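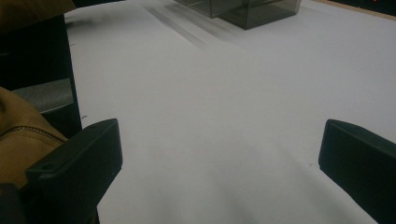
22nd November. Back on the beeswax and linseed paste today, batch 9, and I have to say I went in with low hopes after the last two came out like cold porridge. Same recipe as in October except that I finally gave in to Florin and swapped the ordinary turpentine for the Clemix thinner he keeps praising (he has a whole shelf of it over at Dunmore, and he is generous with it, bless him). I melted 100 g of wax in the double boiler, took it off the heat, stirred in 200 ml of oil and then 80 ml of thinner, slowly, with the window open. While it set I tried to think where to rub out the test swatches, and I keep coming back to a broad matte white tabletop, the kind with no shine of its own, so that any yellow in the paste shows up against it right away. On the oak offcuts I can talk myself into believing almost any color is clear.

The paste itself is lovely! Soft, a bit like shoe cream, and it comes off the spoon without those waxy crumbs that made such a mess of the Fellthorpe chairs. I put one thin coat on the oak, one on the ash, and one on that scrap of walnut Nhàn gave me, and buffed them after lunch with an old pillowcase. The walnut drank it up and will want a second coat tomorrow. The ash looks the same as it did bare, which may be what the Galham people are after, though their last letter could be read either way and I should call them before I do any more.

Nhàn stopped by and thought it smelled better than batch 7. She also asked why I stir with a metal spoon, and I had no answer except that it was in the drawer.

To do - label the tins properly this time, with the thinner written on. Oily rags are hung flat on the line outside, please leave them there until they are stiff. Ask Florin whether his thinner goes cloudy in the cold, as mine did a little near the end of the can.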